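About Kevik Herbals

2019-06-14
By Wycliffe Wanyama

Kevik is a small maker of herbal teas, salves and bath salts. We work out of a two-story building in Clidmont, with the drying room upstairs and the blending and packing downstairs. There are seven of us on the payroll, and two more join each October when the chamomile and lemon balm orders pick up.

I started the business after eleven years as a pharmacy technician. Customers at the counter used to ask me what they could drink before bed or rub on a sore shoulder, and I never had much to tell them. I took a two-year herbal studies course in the evenings and began mixing teas at my kitchen table. The first batch was 300 bags of a peppermint and fennel blend. My sister sold most of them at her hair salon.

Today we make 14 teas, four salves and three bath salts. The peppermint and fennel is still on the list and the recipe is the same, except that we now cut the fennel a little finer so it doesn't settle at the bottom of the bag. Last year we shipped 2,873 orders. We also supply a number of small shops, massage studios and guest houses that buy from us by the case.

Most of our herbs come from Nzioka, a family farm that has grown for us from the second season on. They dry the leaf in the shade and send it whole, and we do the cutting ourselves. Roots and barks come through an importer, Vurkari, who gives us the harvest date and lab sheet for each sack. If a sheet is missing, the sack stays sealed until it arrives.

Our evening tea is the one people write to us about most. It has chamomile, lemon balm and a small amount of lavender — no valerian, which many people find too strong in smell and taste. Steep it covered for ten minutes and drink it an hour or so before you go to bed.

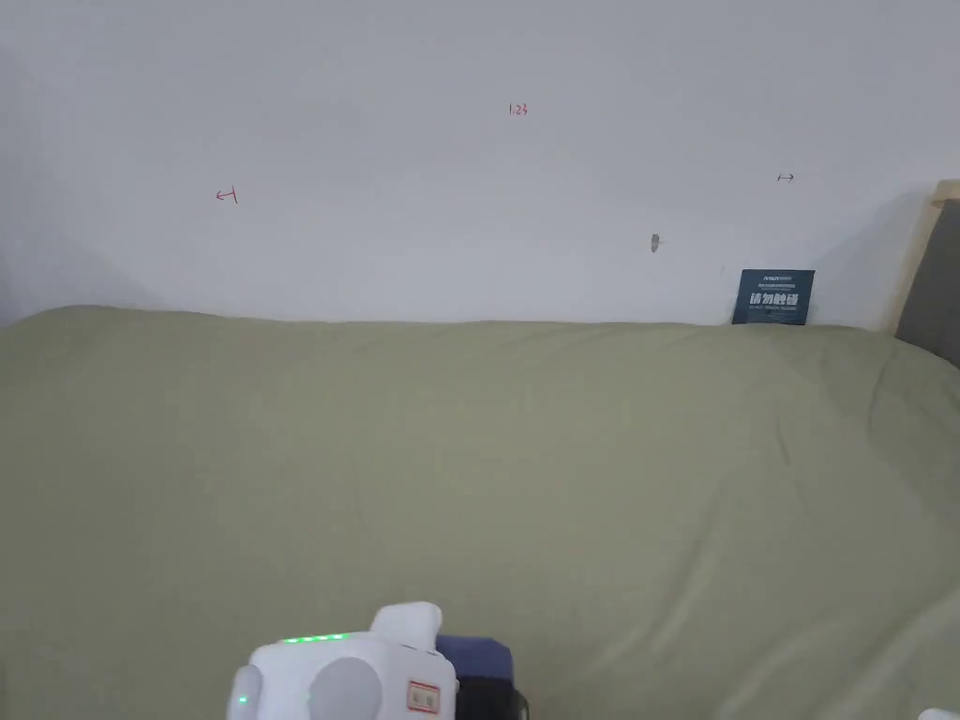
What we don't do

We don't diagnose anything and we don't sell our products as a cure. If you are pregnant, nursing or taking prescription medicine, talk to your doctor or pharmacist before you try a new herb. We will gladly send you the full ingredient list to take along.

We don't use artificial flavors or colors. Our salves are made with beeswax, so they are not vegan. All of the teas are.

Classes and visits

We hold a salve-making class on the ground floor once a month, except in December. The class runs two and a half hours and has room for up to 12 people. You take home two tins. Visitors are welcome at the front counter on weekdays from ten to four — please call ahead if you want to see the drying room.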